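3.2 Parcel acquisition and drainage at the Midum site

The Midum estate was assembled in stages. The first purchase covered 17 hectares on the lower slope, of which 12 were already planted. Later parcels were bought from neighboring growers as they came up for sale, so the present boundary is irregular and two blocks can be reached only by a shared farm road. Row direction, vine age and rootstock differ from block to block. We treated each original parcel as a separate unit in the analysis.

Soils on the lower slope are silty clay over marl. Before the drains were dug, water stood between the rows for several days after heavy rain, and vines in the lowest block showed weak shoot growth and early leaf yellowing. The owners opened a main canal along the foot of the slope and connected it to shallow side ditches at the end of every eighth row.

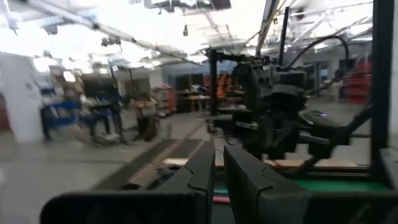 Hsin-yi Tang, commenting on an earlier draft, objected that the ditches and the change in cover crop were introduced in the same winter, and that any gain in vigor could not be assigned to drainage alone. We accept the point. The Etus parcel, which received the new cover crop but no ditches, was therefore added as a comparison unit. It has the same rootstock as the lowest Midum block and a similar slope, though its topsoil is slightly deeper.

Water table depth was read from 128 standpipes, placed in the row middle and capped between readings. Readings were taken by hand after each rain event and once more when the surface had drained. Pipes damaged by tractors were replaced in the same hole where possible. Pruning weight was recorded per vine in March, before tying down.

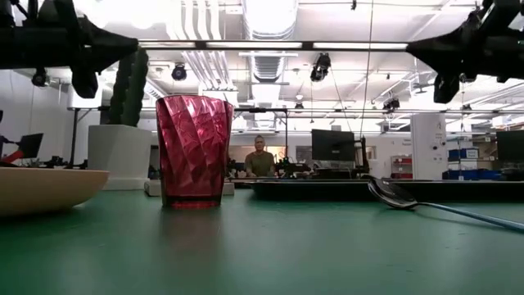 Why was pruning weight used instead of yield? Yield in these blocks is set largely by cluster thinning, which the crew adjusts every summer, while pruning weight reflects the growth of the whole season.

Vines replanted during the study were left out, as were the end vines of each row, where root competition is lower. The final data set holds 3,000 vines. Missing standpipe readings were not filled in. A rain event with more than a quarter of its readings missing in any one unit was dropped for all units.
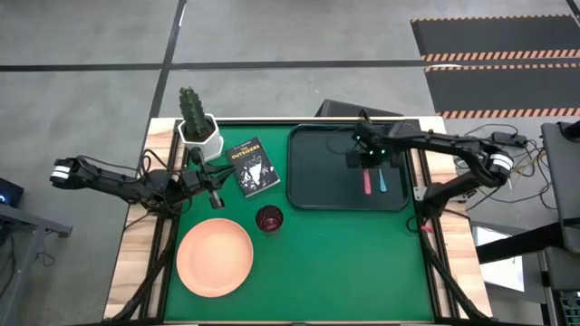

Figure 4. Tabletop with green mat, potted cactus and two robotic arms.

Differences between units were tested with a mixed model, with parcel as a random effect and ditch distance as a fixed effect. Vine age entered as a covariate. The Dantas parcel was fitted separately: it lies above the spring line and has never needed drainage. Its vines are also trained higher, so pruning weights there are not directly comparable with the rest.
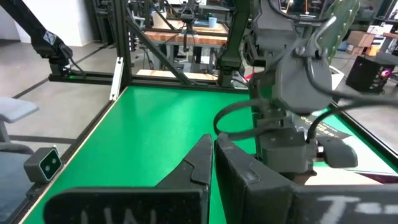
Does ditch spacing matter once the main canal is in place? The model supports an effect only in the lowest block, where pruning weight fell with distance from the nearest ditch; on the middle slope the canal alone was enough to lower the water table below the main root zone.

Upkeep is a separate matter. The side ditches silt up and have to be cleared after harvest, and at Brovia, where a similar layout was abandoned, the outlets closed within a few seasons. Costs of clearing are treated in Section 3.3.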